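Subject: Re: [readers] next month's pick, and the re-reading thing

On Tuesday a list member wrote:

> I know I'm in the minority but I don't see the point of re-reading.
> There are too many books. I got through the first 200 pages of the
> Plorkwood edition and thought, fine, good, but I can't imagine ever
> opening it again. Does anyone here really go back to things? And if
> so, do you read the whole thing or just the parts you liked?
>
> Also can we please settle on which edition for July. The page
> numbers were a mess last time.

Quick answer before work — yes, I go back, and no, almost never the whole thing.

The one I go back to is Kovalchuk, the lighthouse memoir. Had it since college. Spine's gone, there's a rubber band on it. I've read it start to finish maybe twice but I've read chapter four more times than I could tell you. The winter with no mail. First time through I thought it was dull, a man counting lamp oil. Then I moved out here and had a winter of my own and picked it up again and it was a diffrent book.

Not saying everything holds up. I tried the big family saga everybody loved a few years back, the 900 page one, and quit at page 103. Second time I'd quit in nearly the same place! The sisters are wonderful and then the uncle shows up and talks about land for what feels like a week. If anybody finished it tell me if he stops.

On skipping: do it. I skip battles, dreams, any letter longer than a page. My mother read the last chapter first, always, and she enjoyed books more than anyone I know.

On editions. I have the Zenport paperback, small type, no introduction, text ends on page 248. The Plorkwood one has a long introduction that gives away the ending so please don't read it first. If we go by chapter instead of page it won't matter who has what. Can we just do that. Chapters one thru six for the first meeting, the rest for the second.

Someone asked off list about the Kutomex audio version. Listened to a bit of it. Reader is good, a little slow, I sped him up. He does a voice for the grandmother that I could live without. Fine for the car.

Pictures, then back to books:

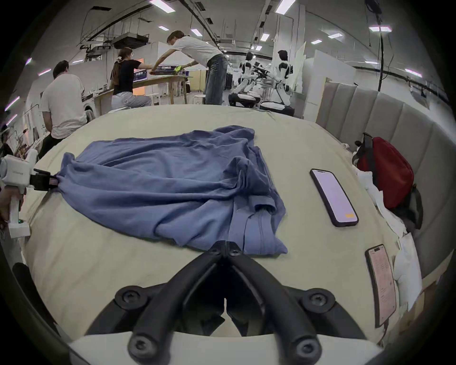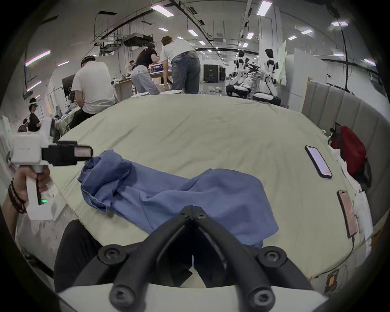
Blue shirt, in both of those.
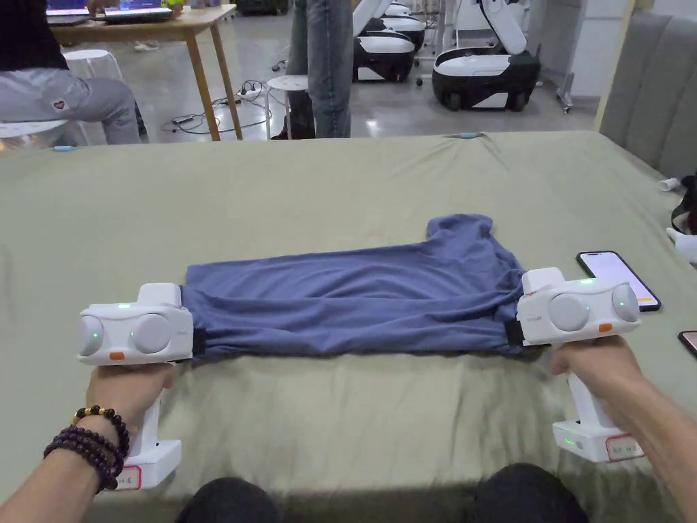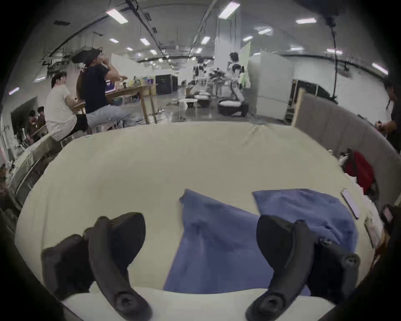 Ok so for July. I'd like to put in a vote for something short. We've had three long ones in a row and I noticed the talk gets thin when half of us are behind, me included. A book of letters maybe, or that little novel about the ferry that got two votes last time and then dropped off the list for no reason I could see.

And to the person who doesn't re-read — try one chapter. Pick something you loved at nineteen, one chapter, standing up in the kitchen if you have to. If it does nothing for you I'll drop it. I went back to a poetry book that way last month and was embarassed by half my own notes in the margins, but two of the poems were better than I remembered.

Send votes to the list please, not just to me, I lose them. I can bring the spare Zenport copy if anybody needs one.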